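Ticket: Cables in Room 3 back in one pile, sorting system not holding
Queue: Omberg Workrooms, Supplies and Storage
Status: Open, waiting on labels
Priority: Normal
Attachments: 1

Original report

Hello! The cable sorting in Room 3 has stopped working again and I would love some help getting it right this time. We did the big clear-out in November and it was beautiful for a while. Every cable coiled, every coil tied, every container with a job. Now people pull out what they need, put it back in the nearest container, and when that one looks full the rest goes on the work surface. By the afternoon there's a pile.

What I've already tried:
- Re-coiled everything from scratch (twice)
- Put up a sign asking people to tie the coil before it goes in
- Moved the deepest container to the end of the row

The sign did nothing. Moving the deep container helped for a few days. Happy to try anything at all, I enjoy this stuff more than I should.

Reply from Storage desk, 9:40 a.m.

Thanks for such a clear report. A few questions before we order anything. Are the cables sorted by length, by plug, or by what they belong to? Do the containers have lids? And are people using twist ties, the hook-and-loop kind, or tape?

Update from requester, 11:15 a.m.

Sorted by plug, no lids in use, and all three kinds of tie, sorry! The tape is the worst of the lot. It leaves gum on the cable and then the coils stick to each other, so you reach for one and get four. I spent a happy half hour with a rag and a bit of citrus cleaner and the gum comes right off, in case anyone else reading this has the same trouble. Wipe again with plain water afterward or it feels greasy.

Reply from Storage desk, 1:05 p.m.

No more tape then. We have a box of 200 Sowerby hook-and-loop ties in the cupboard here and you're welcome to the whole thing. Leave the tie on the cable permanently, fastened near one plug. If it stays on the cable when the cable is in use, it will be there when somebody coils it up again.

On the sorting: by plug sounds sensible but it falls apart quickly in shared rooms. Plenty of cables have a different plug at each end, so each of them has two right homes. Could you try sorting by length for a week? Short, medium, long, and a fourth container for anything odd. Anything over 300 cm counts as long.

Update from requester, 4:30 p.m.

Oh, I love this. I hadn't thought about the two plugs at all, and that's exactly what was going on. People were putting them in the "wrong" place when it was the right place by the other end!

Taped a strip of measuring tape along the cupboard door (fine, yes, tape, but on the door) so anyone can check a length without hunting for a ruler. It took me most of the afternoon to go through the backlog. Found two extension leads I had reported missing on the Ketumberg ticket, so please close that one.

Test notes, first week

Day 1: Row looked great at closing time. Short container too full.
Day 2: Moved the very short ones into a zip bag inside the short container. Much better.
Day 3: One long cable coiled around somebody's elbow and badly twisted. Straightened it by laying it out along the corridor and rolling it between my palms from one end to the other. Very satisfying.
Day 4: Fine until lunch, then a busy afternoon. Coils were tied but they got dropped on the work surface.
Day 5: Same as day 4.

So the ties are working and the lengths are working. What isn't working is the last step, from the surface to the container.

Reply from Storage desk, 10:20 a.m.

Great notes, thank you. One suggestion. Look at the order of the row. The container people need most should be the easiest to reach, and it's often the one that got put wherever it fit.

Update from requester, 2:45 p.m.
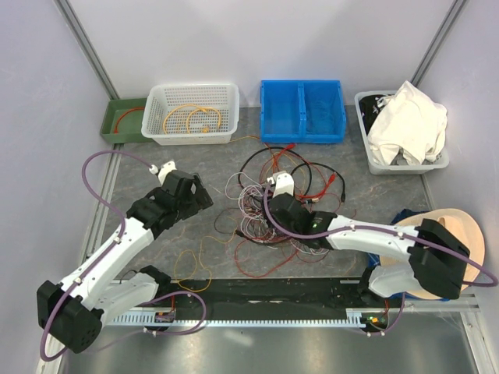

I've been thinking about the order and I'm sure you're right. Odds and ends could easily live at one end, because hardly anyone wants them, and the short cables should come to the middle. The green bin is shallow, so I'd like to keep it for things that coil flat. The white basket with the holes is my favorite of the lot, as you can tell what's in it without tipping it out, and I'd be delighted to have more like it. Does Nollum still make a medium one?

I'll also hang the straw-colored hat on the hooks by the door and ask that personal things go there from now on.

Reply from Storage desk, 3:30 p.m.

We'll ask Nollum about the medium basket. Labels are coming too, on a roll of 3,000, so use as many as you like. Put them on the front of each container, and write the length and not the plug.

Update from requester, 3:50 p.m.

Wonderful! I'll do the new order this evening and start a second week of notes tomorrow. Please leave the ticket open until the labels are here.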